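Trakeo LED Face Mask
Red and near-infrared light therapy for home use
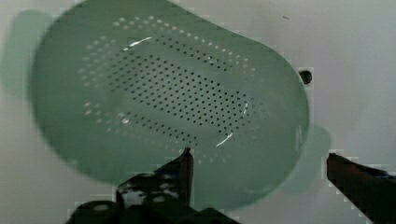

Can I use the mask on the same evening as a retinol cream?
Use the mask first, on clean, dry skin, and put the cream on afterwards. If your skin stings or stays red, leave the retinol for another evening.

The Trakeo is a flexible silicone mask for fine lines, dull skin and uneven tone. It gives red and near-infrared light, which can be used together or separately. It does not heat the skin and does not give off ultraviolet light.

Each session lasts 6 minutes and the mask switches itself off at the end. A full charge gives some 30 sessions. Most customers use it four evenings a week to begin with, then twice a week.

Do not use the mask if you have epilepsy or take medicine that makes your skin sensitive to light. Ask your doctor before use if you are pregnant. Goggles are supplied and should be worn every time.

In the box: mask, controller, charging lead, goggles, two straps, cloth bag
Order code: 2462
Replacement straps: order from Jedora Skin Supplies, Lodton
Product questions: Sosina Ejigu, extension 39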